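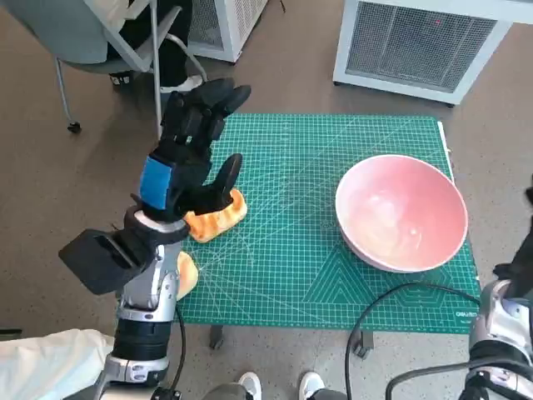

Green grid mat, pink bowl, the orange loaf with the scored top.

How to set up a pretend bakery on a cutting mat

Quick one, writing this between loads of washing. Updated 2/7/18 with the bits people asked for in the comments.

You want a small table, a cutting mat with a grid, one big bowl and a few bread pieces. That's the whole shop. I did a bigger version for the Yurt playgroup back in September with shelves and a till and a paper awning, and the kids went straight past all of it and put bread in the bowl for an hour. So, small version.

What you need

A cutting mat. Ours is the green sort with white lines and the angles marked on it. Any self-healing mat is fine. Get the rectangle, not the round one.
A wide bowl. Pink, in our case. Wide matters more than deep, little hands need to get in and out.
Two or more play breads. Toy ones, or make them (see further down).
A tray or box for putting it all away.
Paper and a fat marker for price tags.

Setting up

1. Clear the table and wipe it. Crumbs under a mat make it rock.

2. Lay the mat flat. If it's been rolled up, put heavy books on it overnight. Do NOT use a hair dryer, I warped one that way and it never went back.

3. Bowl on the right, bread on the left. Swap it if your kid is left-handed. Leave a good stretch of open mat in between, that's the counter.

4. Start with two breads out. Put the rest in the box, out of sight. More than that and it turns into a pile and then a throwing game.

5. Price tags last. Fold a strip of paper so it stands up. Let them write the numbers. We had a bun for 1000 and a loaf for 19, fine by me.

Ways to play

Order up. You call a bread, they put it in the bowl. Then swap and you're the baker. Let them be rude customers, they love it.

Follow the line. Slide the loaf along one of the white lines to the bowl without going off. Harder than it sounds with a round bun. The slanted lines are the difficult level.

Parking. Pick a square, bread has to land on it. Next kid picks the next square. My niece Imogen Cropper (six, ruthless) makes you go back to the start if any crust is over the line.

Closing time. Everything in the bowl, bowl in the box, mat on the shelf. Do it as part of the game and they'll mostly do it. Mostly.

Making your own bread

Salt dough works. Two cups flour, one cup salt, one cup water, bit more flour if its sticky. Knead til smooth. Shape a loaf that fits in a child's palm, keep it chunky, thin ones snap.

Score the top with a butter knife, shallow lines, before it goes in the oven. Low heat, a few hours, turn them over halfway. Mine took all afternoon and the fat one still needed another go the next morning.

Paint: orange with a little brown dabbed on the top edges. Wipe some off the score lines while it's wet so they show pale. Do a second one lighter and tanner so they don't all look the same. Let the paint dry, then two coats of varnish.

Not for eating and not for dogs. The salt is really bad for dogs. Put them up high.

If you don't want to bake anything, sew them from felt. Shiuli Patwary left a nice pattern in the comments on my old post, it's a long oval folded over with the seam underneath and running stitch for the scores.

Problems

Mat slides. Square of shelf liner underneath.

Bowl tips. Too light or too narrow at the bottom. Get a wider one, or a blob of tacky putty under the base.

Marker on the mat. Rubbing alcohol on a cotton ball, test a corner first. It took a bit of the printed lines off ours so go easy.

Fights over the good loaf. Make two good loaves.

Storage

Mat goes flat behind the bookcase, never folded. Never leave it in a hot car either, same problem as the hair dryer. Bread in a cloth bag with the price tags. Bowl goes back in the kitchen becuase I need it for salad.

Dolores asked if this works for older kids. Yes, give them a pad and have them add up the orders. Saodah's two ran theirs with a 700 limit for each customer and argued about change until dinner.

Felt pizza slices next, when I find my good scissors.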